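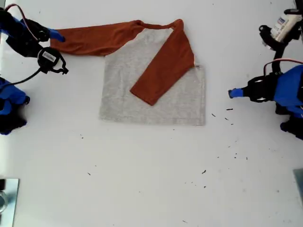 ## Unit 4: Knit garment construction and shrinkage

Course notes, September. Prepared by Áine Quinlan. Lab sections: Cathal Horgan.

### 4.1 Set-in and raglan sleeves

A set-in sleeve is sewn into an armhole that ends at the shoulder point. The shoulder seam carries the load of the sleeve and must be stabilized with tape or clear elastic in any knit with more than moderate stretch.

A raglan sleeve runs to the neckline. The front and back seams are diagonal, and the top of the sleeve forms part of the neck opening. Consequences for the pattern maker:

- There is no shoulder seam unless the sleeve is cut in two pieces or darted.
- The seam lies partly on the bias of the body panel and stretches during sewing.
- Sleeve and body can be cut from different colors without a visible break at the shoulder point.
- Fit tolerance across the shoulder is wider, so fewer graded sizes are needed.

Front and back raglan seams differ in length. The front neck is lower, so the front seam is normally the shorter one. Notch the back with a double notch and the front with a single notch. Unmarked sleeves are the most common error in the first assignment.

### 4.2 Grain and spirality

Courses run across a weft knit; wales run along it. Place the wales parallel to the center front and to the sleeve center line. Single jersey knitted from unbalanced yarn will skew after washing, and the side seams move toward the front on one side and toward the back on the other. This is called spirality, or torque.

Spirality is reported as a percentage:

 S = 100 × (d / L)

where *d* is the sideways displacement of the seam at the hem and *L* is the seam length measured from underarm to hem. Take both values after laundering, with the garment relaxed.
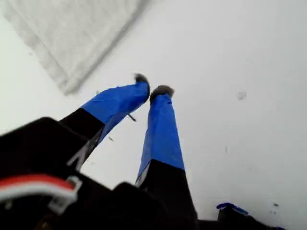

### 4.3 Measuring shrinkage

Mark the specimen before the first wash. Use the Birkix template and a permanent textile pen. Do not pull the fabric to remove wrinkles; smooth it by hand, without tension, and let it rest before reading.

 Shrinkage (%) = 100 × (before − after) / before

A positive result is shrinkage. A negative result is growth and is reported with the minus sign. Record length and width separately. Never average them.

The Momero data file holds 1,264 readings from earlier sections. Readings coded M were taken on Mulligan jersey and readings coded F on Flellska interlock. The two fabrics were finished differently and should be plotted on separate axes.

### 4.4 Assignment

1. Draft a one-piece raglan sleeve from the supplied body block.
2. Cut and sew 2 half-scale samples, one in each fabric.
3. Measure, launder, and measure again.
4. Submit both samples with a completed data sheet.

Seam allowance is 8 mm throughout. Coverstitch hems are optional. Questions on the data sheet go to Cathal Horgan during lab hours.

Reading for Unit 5: collar and neckband ratios, course packet, second section.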